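Shared halls and the case for a plain lettings policy

The parish hall at Vinodby was built for the use of everyone who lives within walking distance of it. It is the view of this association that the present booking rules no longer serve that purpose. They were written in 2000, when the hall had two regular hirers and a waiting list was unknown. The hall now has 13, and the rules have not changed.

Under those rules, a group that has held an evening keeps it for as long as it wishes. New groups are offered what remains, usually a weekday morning when most working people cannot attend. Maricel Dalisay, whose choir applied for a Wednesday evening in April, was told that the evening was taken. The group holding it had met there twice since the winter.

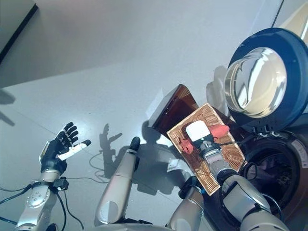

Should long-standing hirers lose their place?
They should keep it while they make regular use of it. An evening left idle for most of a season ought to return to the common list, with fair notice given to the group concerned.

It has been argued, most clearly by Mr Ashraf Abou Zeid, that older groups have earned their security through years of prompt payment. The point deserves respect. A drama society cannot plan a production if its evenings are in doubt. Yet prompt payment for a locked and unlit room does little for the residents whose rates help to keep the roof on.

The neighbouring hall at Fornon reviews its lettings every year. Each hirer states which dates it needs, and the rest are published on the noticeboard - a modest step, and one that costs the price of the paper. Mrs Erzsébet Balogh, who manages the bookings there, reports few complaints.

We ask that Vinodby adopt the same practice before the autumn bookings open. The charges should stay as they are for the coming year, and the revised rules should be displayed in the entrance.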